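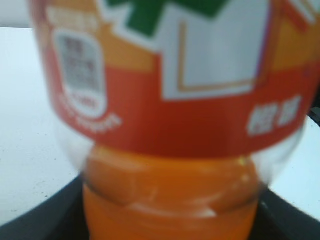 Work table

Search articles Go Advanced search

A work table is a table meant for doing things on. Cutting, sorting, gluing, packing, sewing, drawing. Also called a worktable, shop table or (loosely) a bench, though a bench is usually heavier and often fixed to a wall. Found in schools, kitchens, print shops, labs, garages. The term in older furniture books means something else, a small lady's table with a cloth bag under it for needlework. See Sewing tables.

Name

"Work table" as two words is older. One word is common in American catalogs. "Bench" took over in woodworking and "counter" in kitchens, so the plain term mostly stuck to rooms with mixed uses. In Hindale and the valley towns a long one was a "standing board", even with stools at it. Still heard there, mostly older speakers.

History

Boards on trestles come first, taken down at night. Fixed legs later, once people had rooms they could leave set up. Medieval shops often used the drop shutter at the front window as both counter and work surface, light was better there. Tailors sat on theirs.

By the 1800s separate types for bookbinders, bakers, tailors and dressmakers. Drawers added. Factory work pushed the long shared table, one side for each row of workers, lamps over the middle. School tables followed the same pattern but lower.

The Hindale tables are the best documented local group. Made for the glove shops there and at Cindale, up the river. Maple tops, 4 legs, a rail along the back edge to stop the scissors going over. Harriet Thibodeaux went through the shop ledgers and found 3,394 tables sold before the works closed, plus repairs. Vaughan Baxter thinks the figure is too low as Cindale kept its own books and those are lost. Some 4,000 is the number usually repeated, no source given. Very few survive with the rail on. Most were cut down for kitchens.

Construction

Top, frame, legs. The frame (apron) runs under the top and keeps the legs square. A stretcher lower down adds stiffness but gets in the way of feet. Steel frames don't need much apron, so more room for the knees.

Tops:

Solid wood. Can be planed flat again. Moves with the seasons so it is held with buttons or slotted screws, never glued all the way across.

Plywood and particleboard. Flat, cheap, edges need covering. Particleboard swells if water gets in at the edge and does not go back.

Laminate faced. Wipes clean. Chips at corners.

Steel or stone. Kitchens, mostly. Cold, loud.

Linoleum. Common on drawing and cutting tables for a long time, soft under a blade. The Bresomov top was a thick linoleum bonded to board, sold in dark green only and now collected. Lucinda Sorensen's survey of drawing rooms lists it in 2 schools, both since cleared out.

Height

Depends on the job more than the person, although both matter. Fine work is done higher, near the elbow or above it. Heavy work lower so the weight of the body can be used. Writing height is lower again, for sitting. Adjustable legs get around this, by crank, pins or motor. Pins are slow but don't slip. Thaddeus Nguyen-Tran's handbook gives the old rule of knuckle height for planing and elbow height for sorting and says to add a block under each leg before buying anything new. Standing all day needs a mat and somewhere to put one foot up.

Color and surface

Pale tops show dropped parts, threads and crumbs. Dark tops hide stains and show dust and chalk. White is common where small items are handled or where the work has to be seen clearly, but a glossy white throws glare from overhead lights. Matte is easier on the eyes and harder to clean. Sewing rooms often go for a mid gray as a comprimise, both black and white thread show up.
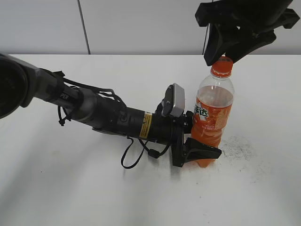 White tabletop

Printed grids are used for cutting fabric and paper. They wear off first along the front edge, where the forearms rest.

Care

Wipe off spills early, esp. at seams. Oil on a wooden top goes on thin, rubbed dry after. Wax is slippery and gets into glue joints so most shops skip it. Hot pans mark laminate for good. Bolts in a steel frame loosen with use, retighten every May or whenever the wobble starts. A folded card under one leg is the usual fix and lasts longer than it should.

In culture

Juniper Boateng's essays on shop rooms treat the table as a record of the people at it, with cuts, burns, initals and pencil sums. Tran has a small display of tops hung on the wall like pictures, undersides showing on a couple of them for the chewing gum.

See also

Workbench
Trestle
Sewing tables
Kitchen counter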